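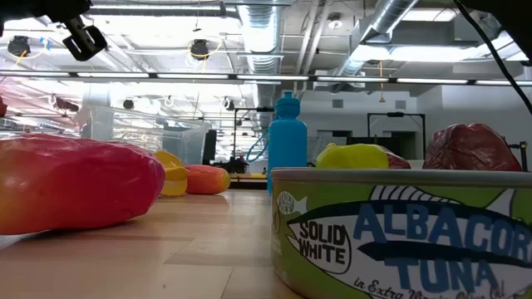 Solid or chunk for a cold pasta salad?

gervasio_a
Posted Monday, 7:42 pm

Good evening to all. I moved to Sturkbridge in September and I am still learning the supermarkets. At home my mother always bought tuna in olive oil and used the oil also in the dressing. My new colleagues tell me this is strange and that I should buy tuna in water and drain it well. I must bring a pasta salad to a lunch for 7 people and I would like to do it properly. Which kind do you buy, and do you keep the oil?
Thank you in advance,
Gervásio Andrade

pralmont_pete
Posted Monday, 7:58 pm

Water, always. You're adding mayo anyway. Why pay for oil you pour down the sink?

DalvaB
Posted Monday, 8:15 pm

Please do not pour it down the sink, Pete! Your pipes will not thank you.
Gervásio, your mother is right. Solid white in extra virgin oil, break it with a fork in big pieces, and put it in last so it does not become paste. The oil goes in the dressing with lemon and a little mustard. No mayo.
Dalva Batista

pralmont_pete
Posted Monday, 8:21 pm

No mayo in a pasta salad. OK. What holds it together?

DalvaB
Posted Monday, 8:30 pm

Why must it hold together? It is a salad.

stakov
Posted Monday, 9:04 pm

I'm with Dalva on the oil but not on the solid white. Albacore is too dry for me and too mild. Skipjack has more taste and costs less, and if you're mixing it with olives and capers no one will see the difference. I save the expensive can for eating on toast.

gervasio_a
Posted Monday, 9:17 pm

Thank you, this is already very useful. I did not say it, but there will be no mayonnaise – one of my colleagues does not eat eggs. Stakov, does the skipjack not make the pasta gray? This happened to me once.

stakov
Posted Monday, 9:25 pm

It can, if you stir too much. Let the pasta cool completely first, then fold it in with your hands.

fontes_kitchen
Posted Monday, 10:11 pm

Pete is half right. Cheap oil-packed tuna often comes in soybean or sunflower oil, and I wouldn't put that in a dressing. Read the small print. If it says olive, keep it. If it only says vegetable oil, drain it. Also rinse your capers, they are saltier than you think.

pralmont_pete
Posted Monday, 10:19 pm

Half right is my best score here in 2 years. Still buying water.

gervasio_a
Posted Monday, 10:40 pm

I have decided: solid white in olive oil, lemon, mustard, parsley, capers (rinsed). The mustard I must still check, I think it has no egg but I will read the label. Do I dress it the night before or in the morning?

DalvaB
Posted Monday, 10:52 pm

Half of the dressing at night, the other half just before you serve. The pasta drinks everything.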